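## 4. Setting Up the Switch-Press Cell in Simulation

Run this section before any work is done on the physical cell. The simulated cell uses the same arm model, table height and program files as the cell at Plurkamdale, and the positions taught in simulation are the starting point for the hardware. Section 5 covers the transfer.

### 4.1 Load the cell

1. Start Niludus and open the project file for the switch-press cell.
2. Confirm that the physics step is set to 2 ms. Other values load without a warning but change the contact readings in 4.4.
3. Load the arm, then the table, then the toggle switch. If the switch is loaded first, it is placed at floor height and has to be moved by hand.
4. Set the gripper to open.
5. Jog the arm to the approach position, P1.

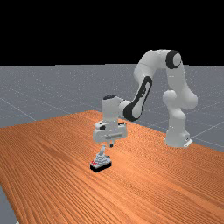
*Figure 4-1. Approach position P1, fingers open over the toggle switch.*

**Note:** The background and floor are left at their defaults. They have no effect on the program.

### 4.2 Check the base and the tool frame

The arm base is fixed to the tabletop. The most common fault at this stage is a base offset carried over from an older project, so the offset is checked before any point is taught.

1. Open the frame table and select the base frame.
2. Compare the X, Y and Z values with the cell sheet. Correct any that differ.
3. Select the tool frame. The origin must lie midway between the fingertips, with Z pointing down at the table.
4. Rotate the wrist joint by 15 degrees in each direction. The tool origin should turn in place. If it swings in an arc, the tool offset is wrong.
5. Return the wrist to zero and save.

**Caution:** Do not correct a tool offset by moving the switch. The program will run in simulation, and the error will appear on the hardware as a side load on the finger.

### 4.3 Line up the finger with the lever

Use the front view for the left-right direction and the side view for depth. The angled view is useful for checking clearance but should not be used to judge alignment.

1. Switch to the front view and zoom in until the lever and the fingertip are both on screen.
2. Jog in the table plane only, at the lowest speed.
3. Stop when the finger is over the center line of the lever.

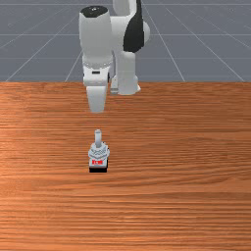 4. Switch to the side view and repeat for depth.
5. Store the point as P2. P2 replaces P1 in the main program, and P1 is kept as the retract position.

If the finger will not line up in both views, go back to 4.2. Elvia Carrillo's commissioning notes for the Idahosa cell list a wrong wrist zero as the cause in most cases – the two views disagree by a small, constant amount wherever the arm is moved.

### 4.4 Set the descent

The descent is a straight move along tool Z, ending at the contact point P3. It is taught in small steps and then played back at program speed.

1. From P2, confirm that the path down to the switch is clear.
2. Set the contact limit to the value on the cell sheet.
3. Step down along tool Z until the contact flag changes state.

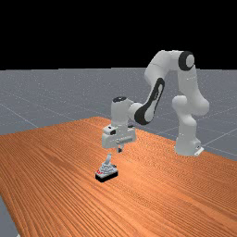 Clearance at the start of the descent depends on the lever as well as on the height of the switch body. The model ships with more than one lever setting, and the cell sheet gives the one to use. With the lever at a slight angle and the fingertips held just above it, the margin is small, and any sideways jog at this height can strike the lever. Raise the tool to P1 before making a sideways correction, then come down again.

4. When the contact flag is on, stop and read the Z value.
5. Store the point as P3.
6. Retract to P1 and run the descent once at program speed.
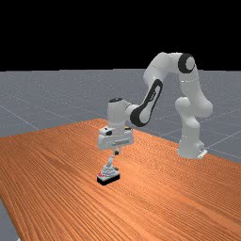
The Z value at contact should repeat from run to run. Play the descent back 1000 times with the batch tool, which takes some 15 minutes on the Cillo workstation, and open the log when the batch ends. A steady drift points to the physics step. Scattered values point to the contact limit.

### 4.5 Save and hand over

1. Export P1, P2 and P3 to the point file.
2. Set program speed to 220 mm/s for the first hardware run.
3. Attach the batch log to the job record.
4. Send the point file to Macario Mendoza for release. Files received by noon on Wednesday are loaded to the cell the same day.

**Note:** Points taught before the September model update cannot be imported. Teach them again from 4.2.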